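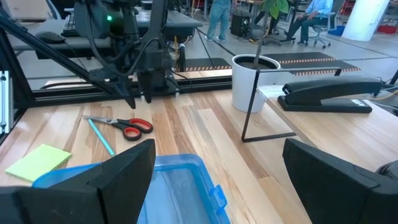
Clearing off my work table this month and I have opinions about the "everything gets a box" school of tidying. Thread.

The Wosa method, if you've been spared it, says small desk things live in a lidded container and only come out when in use. Pens, scissors, sticky notes, all of it. Supposedly you get back 5 minutes a day. I'd love to see who timed that.

I own the box. Translucent blue plastic, rounded corners, little latch. It is a perfectly fine box. My quarrel is with the idea that it's going to change my character.

Week one: everything went in. Every time I needed the scissors I opened the box, took out the notes, took out the pen, took out the scissors, cut one thing, put it all back. By the third day I'd stopped putting it all back. You can guess the rest.

The Britelora newsletter says this is a "transition dip" and to push through. Same newsletter had a link to a set of 3 matching containers at the bottom. I'm sure that's a coincidence.

Things I will concede: sticky notes do better in a box. Left out on a butcher-block table they pick up crumbs along the glue and then they stick to nothing. Mine are the yellow-green kind and they show every speck.

Things I won't concede: scissors. Scissors want to be lying out where a hand can find them. My mother kept hers on a nail by the back door in Stindville for decades and never once asked where they were.

Pens I could go either way on. A teal pen is easy enough to spot on wood. A black one would be gone by lunch.

Someone is going to tell me to get the divided tray from Tijani. I looked. There are 302 reviews and the ones I read were all written the day it arrived. Come back in August and tell me what's in the tray. I bet it's batteries and a key to something.

Also not sold on "clear the whole surface every night." It's a work table. If I'm in the middle of something I want to find it in the middle in the morning.

So where I've landed, for now - notes in the box, scissors and pen out. That's 3 things and a container, and I've spent more time reading about them than using them.

Replies are open but if you say "label maker" I'm muting you.

15/02/2021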